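High ceilings and lights, what did you all do?

abimbola_nnaji
Hello all, hoping for a bit of wisdom. We're moving into a unit with a lovely tall ceiling and I can't decide whether to leave the ducts and pipes on show or have them boxed in. I'm rather taken with everything white, corrugated panels and all, with round lights set into the ceiling and thin strips over the mezzanine, much like this: 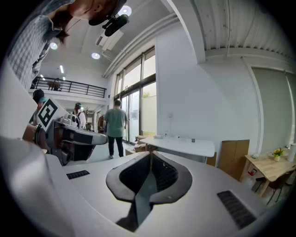 Barnomar
Leave them on show, love! We paid 2,000 to have ours boxed in and I've missed the height ever since (and the dust still finds a ledge).

Eze81
Sorry, I'd disagree with Barnomar there. Bare ribbed ceilings can be dreadfully echoey, and ours was like a swimming bath until we hung seven felt panels, about 200 all in. Do go and clap your hands in it before you sign anything.

abimbola_nnaji
Oh, I hadn't thought of echo at all, thank you both! Off to clap in November then.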